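Paid for two months of Pindard now, the Skedex thing where you rent a simulated robot arm by the seat and they sell you "scene packs" to go with it. Short version – good arm, lazy pricing, and a sales pitch I'd like people to stop repeating.

The pitch is that you never need a real bench again. Log in, pick a pack, train your pick-and-place, done. Sounds great in February when the budget is tight. We have 81 scenes in our plan and I've been through all of them, some of them more than I wanted.

What I like. Loads fast. Resets fast. Clutter is properly odd, things you'd never put side by side, and that's the right call. A policy that only ever sees cubes is a policy for cubes. The Reltdale packs we had before were all mugs and blocks and I was sick of them by lunch.

What I don't. Contact. Thin stuff is where any simulator gets found out, and a pen flat on a table is a mean test. Ours passed in Pindard all week and then didn't on the real arm. Support sent me a link to the docs. I had allready read the docs.

And the price. 246 a seat, per month, and the scene editor is extra. You can't move a plate without the editor! That's not a feature tier, thats a hostage.

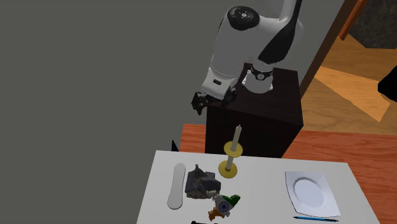 **Derkach**
*Automation lead, small-parts shop*

So take a table like this one. House model, candlestick, toy with an eyeball on it, a plate, a blue pen off on the right. Gripper up high with nothing in it. I'd ask any vendor to run that candlestick, tall candle and all, and then the pen, and show me the failures too. Not the highlight reel.

Would I renew? One seat, yes. The second one is going back and the money goes into spare fingers for the real arm. Buy it for practice, keep your bench. If they fold the editor into the base plan I'll look again.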